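Sostum Community Help
Home > Workshop and Craft > Sorting and Storage

What are these black trays for, and how do I store them without losing my mind?

Posted by tredidero_shed
Tags: trays, moulded plastic, storage, small parts

I run the bits-and-bobs corner of a community workshop, a title I acquired by being the last person to leave a meeting. In January we were given a carton of moulded black plastic trays. They came with no paperwork, no label and no explanation, and the fellow who dropped them off had the brisk manner of somebody who had been trying to get rid of them for years.

Each one is long, shallow and rounded at the ends, with a raised rim and a smooth hollow down the middle. Several have a notch or a step cut into one side of the rim. I've been told with great confidence that they are pen trays, soap dishes, something out of a dental surgery, and a cradle for a telephone handset. The soap dish people are especially sure of themselves.

I put a row of them out on the long yellow table so that everyone could have a look and stop asking me to describe them.

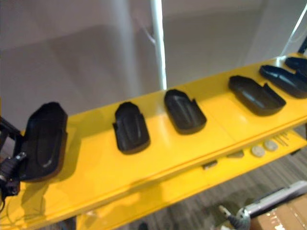
Six of the trays on the yellow table. The notches are on the rims.

What I'd like to know:

Does anybody recognise the shape? Or at least the general family of shape?

How would you store them? I've got 86 in total. They nest, after a fashion, but with the notches facing every which way the stack leans over like a drunk at a bus stop and then goes all over the floor. I have tried stacks of 20 (ridiculous), and I've tried laying them flat in a drawer, which uses up the drawer and then the one below it.

And is there any point sorting them by notch? I spent an evening doing it and finished with a number of piles and a strong feeling that I'd wasted an evening.

The shelf I have for them is narrow and a bit over my head, if that makes a difference. I can't drill into the wall behind it. I have asked.

gikix_and_glue
Marked as helpful by the poster

I can't name them for you, but I can tell you what they look like to me, and that's packing inserts. When something awkwardly shaped gets shipped or put away in a case, it sits in a moulded cradle so it doesn't rattle about. The hollow holds the body of the thing and a notch in the rim is often there for a cable, a handle or just a thumb, so you can get it out again. I used to unpack stock for a living and threw out mountains of inserts in that general line. I wouldn't swear to it in court. If you want to test the idea, look on the underside for a moulded number or a recycling mark. A part number will sometimes get you somewhere if you type it into a search engine with the word "insert" or "cradle" after it. More often it gets you a page in a language you don't read, selling bearings.

Storage is the easier half. Your stacks are leaning because of the notches, as you've worked out, so the cure is dull:

Turn every tray the same way up.

Put the notch on your left, or your right, I don't care, but pick one and write it on the box. If you have some with the notch on the other side, try spinning them end for end before you decide they're a different sort. I'd bet a few of your piles disappear at that point. The ones that still won't match get their own box. Any without a notch can go on top of whatever you like.

Then stand the stacks on their sides, like files. A shoebox or a cut-down carton will do. Trays filed on edge don't topple, and you can pull one from the middle without the lot coming down on your head, which I gather is where your shelf is. Don't jam them in tight, because thin moulded plastic will take on a bow if it's left squeezed over a summer, and then they really won't nest.

If you must have upright stacks, keep them to 6 high with a loop of soft elastic around each. Not rubber bands. Rubber bands go gummy and leave a stripe, and you'll be back here in a year asking how to get the stripe off.

As for sorting by notch, yes, do it once, for the stacking. After that I'd never think about it again.

olivares88

soap dish

tredidero_shed, replying to olivares88

There's no drain hole. We have been over this at length, in person, with diagrams.

millpond_sorter

Slightly different view from the answer above, though the filing-on-edge idea is a good one and I've just gone and done it with my seedling trays.

Why store them at all? You have 86 trays and, as far as I can tell, nothing to put in them. I mean that kindly. I had a similar windfall of little tins once and I moved those tins through three houses. What you've got there is a decent sorting tray, so use them as that. They're shallow enough to see into, they've got a rim to keep things from rolling off, and a smooth hollow means you can tip one up and pour screws or beads back into the jar. The notch might even help as a pouring lip, depending how far down it's cut. Try it over a bowl the first time. I say this as a person who has picked beads out of floorboards with tweezers.

Black is very good under light-coloured bits (washers, pearl buttons, white beads) and hopeless under black screws, which vanish. If you've got people sorting dark hardware, put a strip of masking tape or white paper along the hollow.

Also, and you didn't ask, but that tabletop looks shiny. Mine is painted and glossy as well, and when somebody bumps the end of it everything light goes skating. A bit of that rubbery shelf liner under each tray stops it dead. Cut a strip off the roll and don't bother measuring.

What I'd do is keep 20 out for the workshop, box up another 20 as spares, and give the rest away. Schools take this sort of thing, and so do quilters. Put a sign on the carton saying "free trays" and don't offer a theory about what they are, or you'll be standing there till dinnertime.

tredidero_shed

Thanks, both. I've turned a test batch to face the same way and they do go together properly, so that's several weeks of swearing I could have skipped. I'll look for numbers underneath when I've got my good glasses. The rest are going on edge in a carton with NOTCH LEFT written on it in marker.

I'm also going to pinch the shelf liner tip. The free trays sign went up at 4 and so far one person has taken two. She said they were for soap.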